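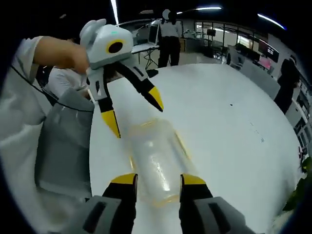
List: office-kitchen
Subject: Re: Which containers are we keeping?
Sent: Tuesday, 4:40 pm

Hi all,

Answering the message quoted below, and also the two people who wrote to me off list about bottles.

> The shelf over the sink is full again. I tried to put away four
> containers after lunch and had to take everything down to do it.
> Half of them have no lid that I can find. Can we agree on one
> kind and get rid of the rest? I would also like to know if we are
> still keeping empty bottles, and if so, what for. My vote is to
> throw out anything without a name on it by the end of April.

I agree with most of this. I would not throw out everything without a name, because the shared ones never had names and they are the ones people use. I'd sort by type first and then ask.

Bottles first. A clear plastic drink bottle is fine to reuse for watering the plants, and we need two for that. Any more than two should go in recycling the same day. Please empty them and put the cap back on. The narrow neck makes them hard to wash and hard to dry, so I don't want them used for drinks a second time. If you want something to drink from every day, bring a wide-mouth one from home.

Next, the boxes. The rectangular kind with rounded corners and latches on the long sides is the one I would keep as our standard. They stack, they take up the same depth as the shelf, and you can see what is inside without opening them. The Misinetti boxes that came with the coffee order are close to the same size but the lids do not swap, and that is where most of our lost lid trouble comes from. If you have a Misinetti lid in your desk, bring it back or tell me you don't want it.
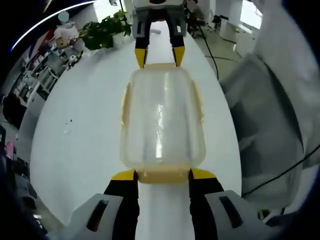 On latches, please undo both sides before you pull the lid. Several people open one side and bend the whole thing up, and the tab goes white and then snaps. If you find a box with a broken tab, don't put it back on the shelf. Leave it on the counter by the microwave and I will deal with it. The same goes for cracked corners. I found little bits of plastic in the drawer last week and I would like those not to end up in anyone's rice.

I looked into replacements. Porneo sells a set with spare lids, and if we order 50 boxes the price comes to 999 before tax. That is more boxes than we need on this floor, but the second floor said they would take half. Cocco has a cheaper set. I bought one to try at home and the lid leaked when I laid it on its side with soup in it, so I would skip those for anything wet. They would be fine for tea bags and sugar.

The kitchen fund has 494 left in it for this quarter. With the second floor paying its half we would be slightly over, and I can cover that from the coffee money if there are no objections by Friday. If you object, write to the list and not to me, so that I don't have to forward it.

Tall containers are the last group. We have a few of the rounded clear ones that stand upright. They are good for pasta, oats and coffee filters. They are bad on the top shelf, where they get knocked over every time someone reaches for the plates. I would like to move them to the low cabinet left of the fridge, next to the Grirkell bins. 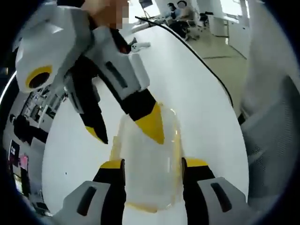
Tall clear container, standing upright on the white table.

What I am asking everyone to do:

Take home any box that is yours, or put your name on the bottom in marker. Tape comes off in the dishwasher and we are back where we started.

Match lids to boxes before you put them away. If there is no match, leave the box on the counter.

Do not put anything tall on the top shelf.

Tell me if you use the small round tubs. I was going to recycle them, but someone said they are used for screws in the supply room. If so, they should live in the supply room.

I will go through the shelf after lunch on Friday. Anything with no name and no lid goes into a carton under the counter for two more weeks, and after that it goes out. Please don't take things back out of the carton and put them on the shelf again, as happened last time.

One more thing that was asked off list: yes, the latch boxes can go in the dishwasher, top rack only. The Misinetti lids can't. The seal comes loose and someone has to press it back in with a spoon.

Thanks
Kitchen list admin, third floor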